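Wirkside Table Settings: notes for users

Wirkside is a collection of photographs of household objects laid out on tables, with a short written record for each layout. It was put together at Prunda between spring and November and is looked after by Ayman Abdel Hamid. There are 103 layouts in this release.

Contents

Each layout has its own folder. Inside are the photographs and a text file called layout.txt, which gives the objects on the table and the group they belong to. The groups are kitchen, desk, laundry and mixed. Kitchen is the largest.

Naming of objects

Names are kept short and everyday. A mug is a mug whether it hangs on a mug tree or stands on the table. The holder gets its own entry. Food inside a basket or bowl is entered after the container, with the word "in" between them, so "corn in basket". Colour is added only where two objects of the same kind share a table. For mugs glazed differently inside and out, the outside colour is the one used.

Objects that are only partly visible are still entered, with "part" after the name. Racks and panels near the sides of the table often come up this way.

Known problems

The earlier release, Ilunum, used "stand" for mug trees, plate racks and wire racks alike. These have been separated, but 12 files in the mixed group still have the old word. Two kitchen folders have no layout.txt at all. Shadows under baskets were sometimes marked as mats in Ilunum and the entries have been removed.

Use

Free for teaching and research. Please cite it as Wirkside Table Settings, Prunda. The Manalastas word list, which the object names were checked against, has its own terms and has to be requested separately.

Corrections go to Ayman, with the folder name in the subject line. 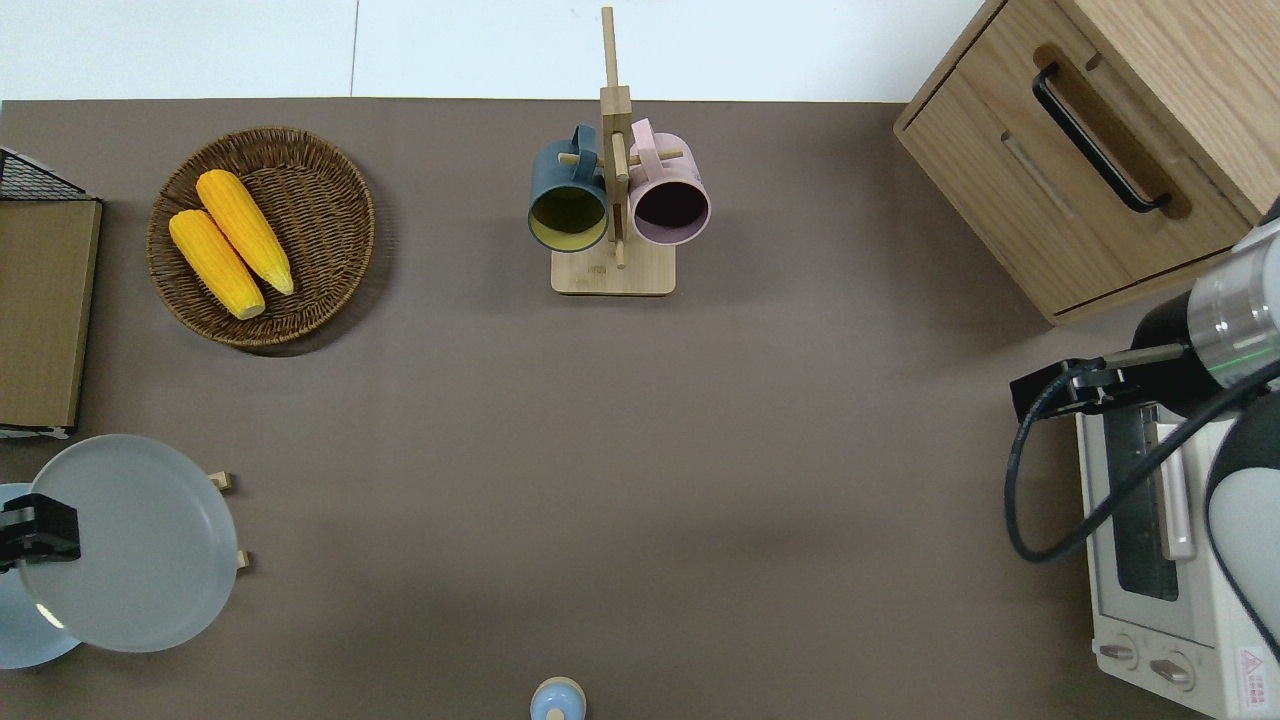

Please send one message per folder, as replies covering several tend to get lost.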